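Forums > Floral Supplies > Artificial Stems > Storage and cutting

Wire-core stems: cutting to length vs. bending back
Posted by Jamshid Zarei, July

Working on 34 table arrangements with stems from Drulari. The necks on my vases are 12 cm tall and the stems are far too long for them. Do you cut the wire core or fold the excess back? I want to reuse the stems next season.

pidix_user
Fold. A cut stem only ever gets shorter. Bend it 5 cm from the end, once, with pliers. Repeated bending in the same spot work-hardens the wire and it snaps.

Kiani
Disagree. A folded end doubles the thickness and won't seat in dense foam – it tears the hole wide and the head tips over. Cut with hard-wire cutters and seal the end with hot glue so the coating doesn't creep up.

pidix_user
Dense foam, sure. He said vases.

werkaswood
Depends on the core. Single wire folds fine. Twisted wire splays when you cut it, so tape first, then cut through the tape. I cut 19 last week without tape and had to redo most of them.

Jamshid Zarei
Single wire, as far as I can tell. No foam, glass beads only. I'll fold a few and see if they stay upright.

Kiani
Then fold, but avoid the nodes. The coating splits there.

werkaswood
Same advice on nodes. Two from our table: 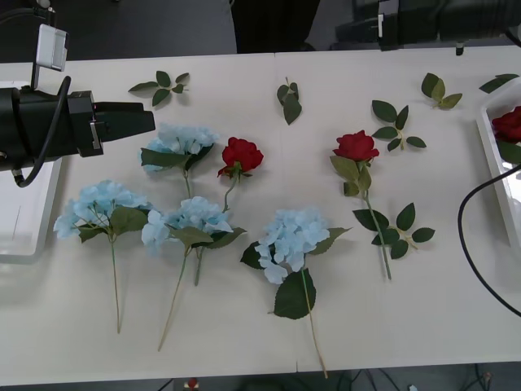
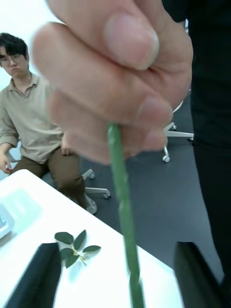 Artificial flowers on the white table; second photo, green stem held in the hand.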